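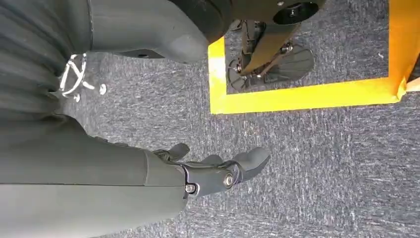 From: Neusa Bittencourt
To: Braltstead Allotments list
Date: Sun 11 August
Subject: Re: Water pressure on the lower plots

Jintana Ruangrit wrote:
> Is anyone else getting a trickle from the lower tap in the evenings?
> It took me 27 minutes to fill two drums on Thursday. It was fine in
> February when I took the plot on. I don't mind carrying from the
> top tap but I'd like to know if it's my hose or the pipe.

Jintana,

It's the pipe, or mostly. The lower tap is fed from the same line as the top one, and that line is narrow after the bend by plot 22. When two people up the hill are watering, you get what's left. In February you had the whole line to yourself.

Before 8 in the morning is best. I fill then and have no trouble.

Check the washer in your hose connector anyway. Mine had split and I was losing a fair bit into the path. The hardware store on Ekgate sells them singly, ask at the counter.

On the longer fix: Mieke Declercq got a price last year for a 1,000 liter tank at the lower end, to fill overnight from a float valve. The tank was affordable. The base for it was more than we wanted to spend, as the ground is soft there and it would need a proper slab. I still have the quote and can send it to anyone who wants it.

Yufang, you said you knew someone with leftover paving slabs – are they still going? They might do for a smaller tank.

Also, the top tap drips unless you turn it hard to the right. Please do.

Neusa
Plot 9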